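Robots learn to wipe what they can barely see

Posted May 10, 2024 in Research News

Anyone who has tried to clean a bathroom mirror under a bright ceiling light knows the trouble. You lean to the left and the smudge disappears, you lean to the right and there it is again, and half of what you thought was dirt was the lamp all along. Robots have it a good deal worse, and for several years now the small team behind the Rallero project has been trying to do something about that. This spring they have a result they are happy to show around, and we were very glad to be invited over to hear about it (and to be given cake, which was excellent).

The problem, in everyday words, is that a shiny surface lies to a camera. A robot arm that looks at a wooden table sees wood. A robot arm that looks at a polished one sees the lights, the shelves, the doorway and whoever is walking past, all of them smeared across the thing it is supposed to be working on. Most learning methods treat those smears as if they belonged to the surface. The arm slows down, goes around a patch of glare as though it were a cup, or reaches for a bright spot and closes its fingers on nothing at all.

Evie Holroyd, who leads the work, has been thinking about reflections since her student days, when she spent a long winter trying to get an older arm to pick coins off a glass counter. It went badly, she says, and she has never quite forgiven the counter. "People kept telling me to turn the lights down or put a cloth over it," she told us. "And you can do that, and the robot works beautifully, and then you take it to somebody's kitchen and it is hopeless again. I wanted the lights on."

So the lights stayed on. The method her group came up with is called Himard, and the idea behind it is pleasantly simple to explain, even if it took a great deal of patience to get right. When you move your head, a mark on a table stays where it is on the table, while a reflection slides along with you. Himard asks the robot to make a tiny sideways movement of the wrist before it commits to anything, and to compare what it saw at the start with what it saw at the end. Whatever stays put on the surface is treated as real. Whatever slides is set aside. The movement is small enough that a person standing next to the arm might well miss it, and it adds very little to the time a task takes.

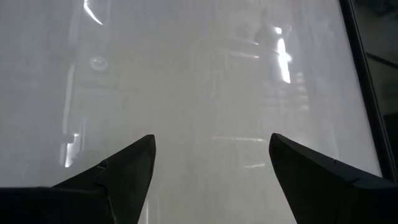

The harder part was teaching the system how far things ought to slide. A lamp high overhead behaves differently from a shelf standing right beside the table, and a slightly curved surface bends everything in ways that are difficult to write down as a rule. After a few false starts the group gave up on writing rules and let the robot learn from practice. They gathered 2,000 short recordings with people guiding the arm by hand over all sorts of glossy things, with the blinds up and with the blinds down, early in the day and late. Each recording was then paired with the wrist movement that went with it, so that the system could work out for itself what a reflection does when the camera shifts.

Gathering those recordings took most of a season, from September on into the winter, and Holroyd is quick to say that this was where the real work lay. A good many of the early ones had to be thrown out when the timing between the camera and the arm turned out to be off by a hair. "It was such a small error, and it made such a mess," she said, laughing about it now. "We had the robot very carefully learning something that wasn't true."

With that put right, the numbers came up nicely. In the group's own tests, the arm was asked to find a small flat object on a glossy surface, pick it up and set it down again somewhere else. With Himard switched on it managed the whole job in 89 percent of its attempts. The tests also included runs with no object out at all, where the correct thing to do was to leave the surface alone, and Holroyd seems almost prouder of those. A robot that knows when there is nothing to pick up saves everyone a lot of bother.

There is still plenty left to do. Clear glass remains difficult, as there are real things behind it that slide in their own way and confuse matters. Very strong sunlight can wash out the view so completely that no amount of wrist movement helps. And the method expects the room to hold reasonably still during that first little motion, so a person walking by at the wrong moment can throw it off. The group is working on the last of these first, and hopes to have the arm simply try again when the two views don't agree.

Two outside partners have already shown interest. Comico, which fits out kitchens for schools and hospitals, would like to see the method tried on its long steel counters, and the Pawłowska workshop has offered a set of lacquered cabinet doors for the next round of practice. Holroyd says the doors are lovely and that she is a little nervous about scratching them.

The team plans to release the recordings along with a written guide for other labs that want to gather their own. Readers who work with robot arms and have a particularly troublesome shiny surface are warmly encouraged to write to the Rallero project and describe it. The group is keeping a list, and the stranger entries are very welcome.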